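From the Kitchen Table, 16/06/2024

I've given up on glasses. There, I said it. After the last of the nice tumblers from Grewal went in the trash (the second one I'd lost since February, and I was so careful with it!), I went down to Dirham on my lunch break and came home with a bag of stainless steel cups instead. Several of you wrote after the last newsletter asking what I'd do about the summer drinks shelf, so consider this your answer.

First impressions: they're light, they're plain, and they make a terrific clatter. If you have a sleeping baby or a nervous dog, put a dish towel down before you unload them. I did it the noisy way for a week and I think the neighbors know exactly when I do my dishes now.

What I like best is that I've stopped fussing. Steel cups can get knocked off the counter and you just pick them up again. Mine already have a few little scuffs and I find I don't mind one bit. With the tumblers I used to hover over people — "are you done with that? can I take that?" — and I'm sure it was a joy to visit me.

The real question, and the one I've gone back and forth on more than any grown woman should, is whether to keep them right side up or upside down. My mother was a right-side-up person. She said an upside-down cup picks up whatever is on the shelf, and she had a point, especially if your shelves are like mine and get wiped when company's coming. My aunt was firmly upside down, on account of dust and the odd fly.
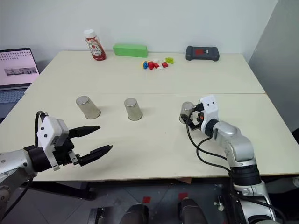

I've landed on upside down, with one condition: they have to be bone dry first. Steel straight from the rinse and set mouth down on a flat surface will sit there sweating all night, and in the morning you get a ring on the table and a funny smell in the cup. So now I dry mine by hand, inside and out, and only then turn them over. It takes no time at all. If you'd rather let them air dry, use a rack with some gaps underneath, or lean them on a folded towel so the air can get in.

And please, don't nest them while they're damp! I stacked 3 together on my first night, very pleased with how little room they took up, and then could not get them apart for love or money. What finally did it was ice water in the inside cup and warm water around the outside one, then a gentle twist. Dry ones come apart much better, though I still don't push them down hard.

For cleaning I use regular dish soap and a soft sponge. Go along with the brushed lines, never across them, and skip the scrubby side altogether. Water spots come off with a splash of white vinegar on a cloth (rinse well after, unless you like your lemonade with a kick). I did try the Eroditz polishing cream a reader swears by, and it was nice enough, but it smelled like a shoe store and I wouldn't put it anywhere near the rim.

A couple of warnings. Hot drinks are a no from me — a single layer of steel gets as hot as the coffee does, and so do your fingers. Cold drinks are lovely but they'll drip, so dig out your coasters. And they don't go in the microwave, which I know you know, but I have a houseguest coming who may not.

I measured mine and they hold about 360 milliliters filled right to the top, so a normal pour leaves room for ice. Umeo has a smaller one that I'm eyeing for juice, and if I cave I'll report back in the next issue. In the meantime, write and tell me which way up you keep yours. I'd like to know if my aunt has any supporters out there, and I'm still collecting iced tea recipes for July, so send those along too.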